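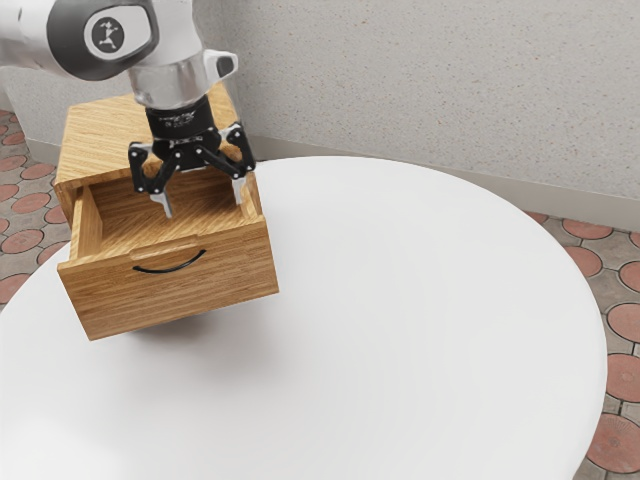 Sim view, drawer out, gripper open above it.

skevodden-drawers

Scripted and teleop episodes for the cabinet drawer tasks, all simulated. No real robot data in here, that lives in the Joltivside repo. Used to train the Lis policy, v2 and up.

What's inside

1,618 episodes total. 3 tasks: open, close, reach into open drawer
139 held out for eval, listed in heldout.txt. Please don't train on these
One arm, two-finger gripper, one small wooden cabinet on a round white table
Cabinet pose and arm start pose change per episode. Table doesn't move

Each episode is one folder

frames/ rendered images, numbered from 0
state.csv joint angles + gripper opening, one row per frame
action.csv same length as state.csv, minus the last row
meta.json task name, seed, success flag, scripted or teleop

Success flag comes from the sim's drawer joint, not from a person looking. For reach it only checks fingertip position, so a few marked true brush the side wall on the way in. Filter on contact_max in meta.json if you care.

Known problems

18 episodes have a frozen gripper value in state.csv. Images are fine. See bad_gripper.txt
Wall and floor textures hardly vary. Policies trained on this alone will probly overfit to the tile
Reach episodes all use an empty drawer, objects are planned
Close episodes start from teh last pose of an open episode, so seeds repeat across those two. Split by seed, don't split by folder!!

Loading

python load.py --task open --split train

Needs numpy and pillow. Drop --task to get everything. Slow the first time, builds an index.

Changes

December: re-rendered everything after the handle collision fix, old renders deleted
Before that: see Plutodham wiki

Bugs go in the tracker, with episode number and seed.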